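The case for the mixed bin

Most advice on storing small household goods starts from the same assumption: every class of object needs its own container. Trerell sells a drawer system with 84 compartments on that basis. I think the assumption is wrong for anything used less than once a week, and that a plain open bin, kept shallow in contents, does the job better.

A compartment has two costs. The first is the decision at the point of return, when the person holding the object must work out which class it belongs to. The second is the empty volume held in reserve for classes that are seldom full. At the Bromurberg reuse store, where I have sorted donations since May, we ran compartments for 1,334 items and then gave them up. The misfiled items were nearly all awkward ones: brushes, single toys, odd plastic parts with no obvious set.
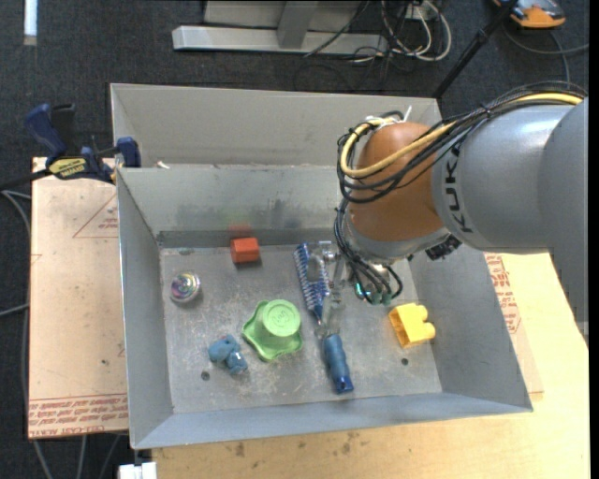

An open bin removes the decision. A brush can lie beside a toy figure and a block without harm to any of them, and differences of colour do most of the work that labels are supposed to do. Green plastic against grey metal is found at a glance. The same part in a white drawer with a printed card on the front has to be looked up first.

Shape matters too. Sloping sides let small things settle towards the floor of the bin, and they leave room for a hand to get under a handle. Straight-sided tubs, such as the Paterson ones we used before, trap flat items against the wall. I would also choose sheet metal over fabric, which sags and hides whatever is in the fold.

The objection is that mixed bins turn into heaps. They do if they are filled. The remedy is a limit on depth: one layer, with some floor showing. When the floor disappears, start a second bin behind the first. Varkotent's guide for small shops allows 500 items to a container, a figure that makes sense only for screws.

Sharp or fragile goods should still be kept apart.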